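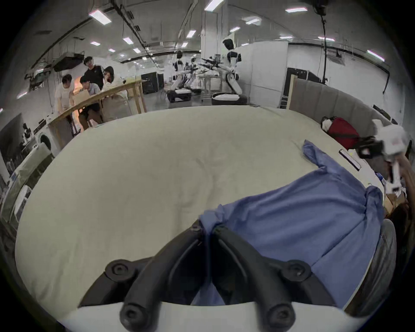 Subject: Re: [raltora-users] grasp closes before the fold is there
Date: 09/07/2018

On the subject of thresholds, the Skoswood list wrote:

> We set the close trigger at 222 and it works on towels. On anything
> with a sleeve the fingers shut early and we get a fine grip on the
> bed sheet. Is this the segmentation, or are we just bad at it?

A bit of both, I'm afraid. Pale blue garment on an off-white sheet is about the meanest thing you can hand the stock mask, and a sleeve lying away from the body gets labelled as a crease in the bedding. The planner then does exactly what it was told, with great confidence.

Two things to try before you touch the trigger. Turn off the hole filling in the mask step, which was written for towels by someone who owned only towels (me). Then look at the timestamps. Raltora stamps the finger width when the message arrives, and the camera stamps at exposure, so the two drift apart under load. On our logs the gap was 33 ms on a good run and 277 ms with the viewer open. At that point the fingers are closing on a fold from the past.

The Drirnham branch has a resampler that lines the two up. It's ugly and it eats memory past 3000 frames, so cut your episodes first. I'd like to merge it but the tests still assume the old clock, and so does Pelupessy, which will complain loudly at start-up and then carry on as normal. Ignore it.

If it still grabs the sheet after all that, send me the log with the raw widths left in. The smoothed ones look lovely and tell me nothing.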